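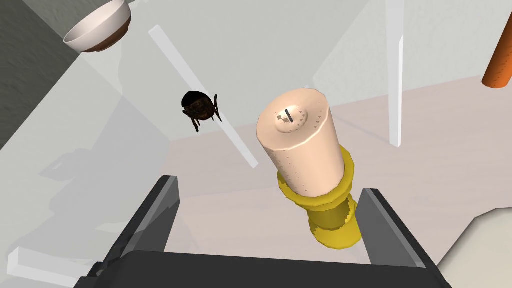
Minutes of the owners' club meeting, Histthorpe, Thursday, November 21, 2019

I took the notes this time, Emrys Hopkin having done the last four and quite reasonably wanted to sit down with a cup of tea. Apologies if I've muddled anyone's car with anyone else's.

Last meeting's minutes
Agreed, apart from the bit about the Prydderch run, where I'd put the wrong pub. It was the one after the bridge. Corrected now.

MOT reminders
Emrys went through the ones that got caught out since June. Two failed on number plate bulbs, one on a split wiper and one on a tyre that its owner swore was fine (it was bald on the inside edge, where you don't look unless you turn the wheel to full lock). We had a good long natter about this and agreed to put a short checklist in the newsletter. Lights, wipers, washer bottle, tyres inside and out, horn. I said I'd write it up.

There was a question about whether you can drive away if your old MOT is still running and the car fails. Emrys's reading is that it depends on what it failed on, and if it's marked dangerous then no, you leave it there. He'll bring the proper wording next time so that we don't print something daft.

Winter tyres
This went on a bit! Half the room run all-seasons and love them, the other half think they're a waste of money unless you live up the top road. I'm in the first half and said so. Clarkinik Garage has quoted 38 pounds to swap and balance a set of four if you bring your own wheels, and they'll want them in clean. 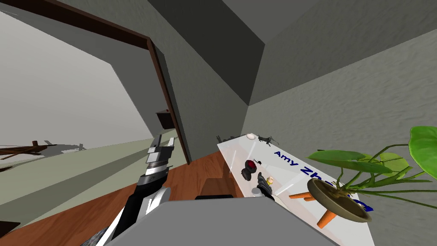

The other thing they asked is that we book in pairs if we can, so they can do two cars back to back on a Saturday morning. Names to me, please, and tell me your wheel size when you ring – it saves me ringing you back.

Torque wrench
The club one is back and has been checked. Set it to its lowest mark before you put it away. We also settled the old argument about re-checking wheel nuts: the handbook for mine says 100 miles after refitting, yours may say something else, so read it.

Money
543 pounds in the account after paying for the hall. Still owed a few subs, and you know who you are. We voted to spend up to 90 pounds on a decent battery charger for members to borrow, all in favour bar one, who thinks we'll lose the leads. Emrys to look at prices.

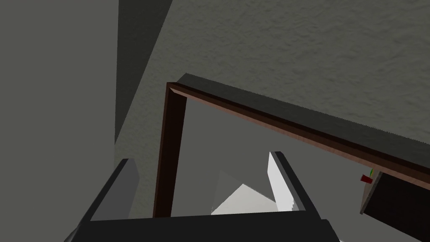
Spring run
Joltura was the favourite, with the coast road out and the moor road back. Somebody asked about fuel, as the station on the moor road shuts on Sundays, so we'll fill up before we leave. I've offered to drive the route in advance and look for somewhere with parking for all of us – last year's lay-by was a squeeze and I've still got the scratch.

Any other business
Set of roof bars free to a good home, see me. One brown glove left under the radiator.

Next meeting same place, usual time, and could whoever has the spare key bring it with them.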